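A herança da tia Agnese

A minha tia Agnese Stankevičius deixou-me em testamento uma coisa só: a obrigação de ir buscar o que era meu a Lodosus. Assim mesmo, sem lista nem explicação, numa carta de 2 linhas que o notário leu duas vezes, coitado, a ver se faltava uma página.

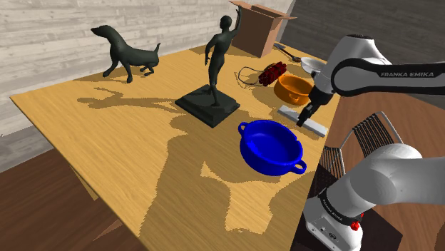

Fui em outubro, de comboio, com uma mala quase vazia e uma sandes de queijo que comi logo antes da primeira estação (sou assim, não aguento). Lodosus é uma vila com uma rua que sobe e outra que desce, e a casa da tia ficava na que sobe, claro. Quem me abriu a porta foi a Aušra Ozoliņš, a vizinha, já de avental posto, como se me esperasse desde o verão. Mandou-me sentar à mesa, uma mesa de madeira clara, cor de mel, e lá estavam as coisas todas espalhadas em cima: um cão escuro de cauda levantada, um boneco em pé na sua base preta com um braço esticado para o alto, um tacho cor de laranja, outro azul, uma espátula. «Escolha», disse ela. E foi fazer café!

Ora eu vinha preparada para tudo menos para escolher. A tia e eu não nos falávamos há 12 anos, por causa de um casamento a que não fui e de uma frase que disse ao telefone, que nem era grande frase. Se eu levasse o tacho, ia parecer interesseira. Se levasse o cão, sentimental. Fiquei ali a mexer no açúcar e a pensar no que é que, naquilo tudo, podia ser meu.

– Ela dizia que a menina ia levar o cão – atirou a Aušra da cozinha.

– Porquê o cão?

– Porque teve medo dele em pequena. Dormia com a porta fechada à chave.

E de repente lembrei-me! O corredor, a luz do candeeiro, a sombra comprida daquele focinho na parede, e a tia a virá-lo de costas todas as noites, sem fazer troça, para eu poder ir à casa de banho. Eu tinha-me esquecido disso durante a vida inteira, e ela, pelos vistos, não.

Bebi o café, que estava fortíssimo, e pedi outro. A Aušra contou-me que a tia passava as tardes a escrever-me cartas e depois as guardava numa lata de bolachas Flornico, por orgulho ou por não saber a morada, já não se ia descobrir. A lata também era para mim, mas só se eu acertasse no cão. Regras da falecida.

– E se eu tivesse escolhido o tacho?

– Levava o tacho – disse ela, a encolher os ombros. – É um bom tacho.

No comboio de volta pus o cão no banco ao lado, virado para a janela, e abri a lata em cima dos joelhos. A primeira carta começava por «Minha parva».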